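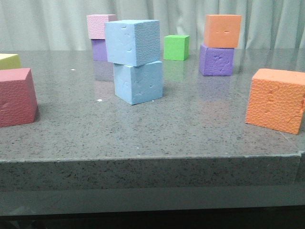

附件1:台面现状,固定机位。泡沫方块有单放的,也有两层叠放的。

工单编号:148
标题:叠放测试抓取偏移,耗材更换及夹爪采购申请
提交人:Jerome Saludo
地点:Fakham 实验室,花岗岩台面工位
状态:待采购确认

问题描述
叠放任务从7月起成功率下降。夹爪合拢后方块会转一个小角度,放到第二层时上下对不齐。重新标定过两次,没有改善。

排查记录
09:20 核对相机外参,正常。
09:45 检查方块。附件1右后方那一叠,下面的紫色块正面有不规则的凹坑,破损明显;上面的橙色块正面有两道小切口,位置比紫色块偏左。右前方的大橙色块右侧缺了一小片,中间有一列小凹痕。中间两块浅蓝色的也有轻微凹痕,暂时还能用。
10:30 换库存新块,同一程序跑9次,偏移仍出现4次。旧块跑9次,每次都偏。
11:10 拆下夹爪指垫,硅胶层已磨薄,左右厚度不一致。
11:40 台面抛光,有反光,深度图在方块底边附近有噪点。垫一张哑光垫后噪点减少,对偏移没有影响。

初步结论
方块破损和指垫磨损都有影响。指垫没有单独供货,厂家 Plonberg 只按整套夹爪更换。

采购建议
1. 泡沫方块一套,走耗材科目,本月可下单。
2. 夹爪一套。Plonberg 报价2000欧元左右,不含运费,需走设备科目。
3. Umali 有兼容指垫,价格低很多,但法兰要加转接板,末端负载和标定都得重做。先要样品,不列入本次预算。
4. 哑光垫一张,从 Piroma 项目余料里领,不花钱。

回复(设备预算)
耗材已批。夹爪请补一份书面报价,注明交期和保修范围。如果交期超过本季度,金额挪到下季度预算,当前额度留给相机支架。

回复(Jerome Saludo)
报价已向 Plonberg 索取,收到后上传。到货前叠放测试只用新块,只叠两层,夹持力调低一档。紫色破损块和缺角的橙色块停用,单独装袋,标签写本工单号。

下一步:等报价。工单保持打开。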